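Sunday, September 23, 2018

I have not written here since July, and a few readers have asked me if something is wrong. Nothing is wrong. I was busy with my work and also with a small project of my own, which was to understand my tinnitus better and to stop spending money on it.

For those who are new: I hear a high tone in my left ear. It began after a cold, three years ago, and the cold went away but the tone stayed. It is not very loud. In the daytime, when there is traffic or people talking, I forget it completely. In the evening it comes back, and when I lie in bed it is like an old television somewhere in the next room. The ear doctor looked in both ears, did the hearing test and told me that I have a small loss in the high frequencies and nothing dangerous. Then she said that there is no pill for it. I went home and, of course, I started to look for a pill.

## What I tried

The first thing was a herbal extract in capsules. The website promised "peace in your ears in one season". I took it every morning for 106 days, because I had bought the big packet and I am a stubborn person. I wrote down each evening how strong the tone was, from zero to ten. When I looked at the notes later, I could not see any change that I would dare to call a change. There were good weeks and bad weeks before the capsules, and there were good weeks and bad weeks with them.

The second thing was ear drops. I am a little ashamed of this one. If the tone is made somewhere between the inner ear and the brain, as my doctor explained to me with a drawing, I do not know what a drop of oil in the ear canal should do about it. It felt warm and pleasant, and then my ear was greasy for the whole afternoon.

The third was a course of "sound cleaning" by a private clinic in Grolside, where my cousin lives. I only went to the first talk. The man was friendly and he gave me tea, but when I asked him if there was a study, he showed me a folder with letters from happy customers. I asked again for a study. He said that the letters were the study. The full course would have cost me 288 pounds, and I thanked him for the tea and took the bus home.

## Reading the studies myself

After Grolside I decided to read what the researchers write. My English is good enough for a newspaper, but a medical paper is another kind of English, and I needed a dictionary and a lot of patience. I also found some student notes on statistics on Stuvia, and they helped me more than I expected. Now I know what a placebo group is for, and why it matters if the patients know which treatment they receive.

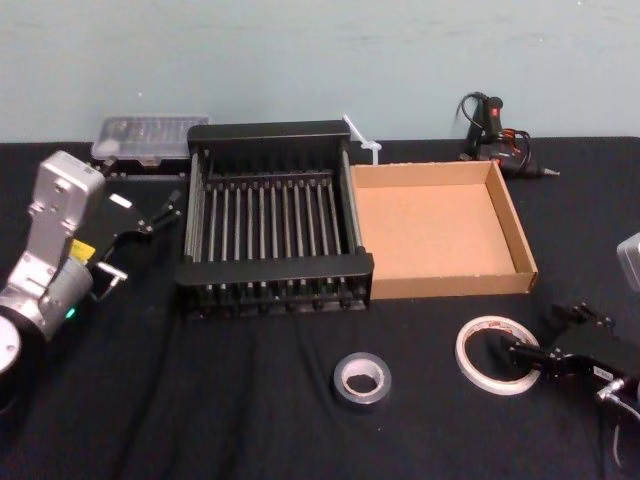
*Black dish rack, black cloth.*

The most useful thing I learned is that tinnitus changes by itself. It goes up and down with sleep, with stress and with how much you listen to it. Most people buy a treatment in their worst week, and I did exactly the same. After the worst week there normally comes a better one, and then the capsules get the thanks. A study without a comparison group cannot tell these two things apart, and many of the studies that the sellers like to mention have no comparison group.

I also learned to look at who was asked. One paper had 2000 people in the first sentence, and I was impressed until I came to the table. These were the people who had received the questionnaire. The number who had answered it was much smaller, and I suppose that a person who feels no difference has less wish to fill in a form.

## What I do now

I sleep with a quiet sound in the room. At first it was rain from my telephone, but the recording had a small click where it started again, and after two nights I was waiting for the click. Now I use an ordinary fan in the corner – even in cold weather, turned to the wall.

My doctor also sent me to a group for cognitive behavioural therapy. I was offended in the beginning, because I thought she meant that the tone was my imagination. She did not mean that. The therapy does not make the tone go away. It works on the fear and the anger, and in my case there was plenty of both. I have been to half of the meetings and I notice that I check the tone less often. Some evenings I write "two" in my notebook, and some evenings I forget the notebook.

Please do not take this as medical advice. If your tone is new, or only on one side, or beats together with your heart, go and have it examined before you read any blog, also mine.

Next time I want to write about hearing aids, as the doctor thinks that a small one on the left side could help me. I have an appointment for a fitting, and I will bring a list of questions. If you wear one and you have tinnitus too, write to me how long you needed to get used to it – I would be glad to know this before I go.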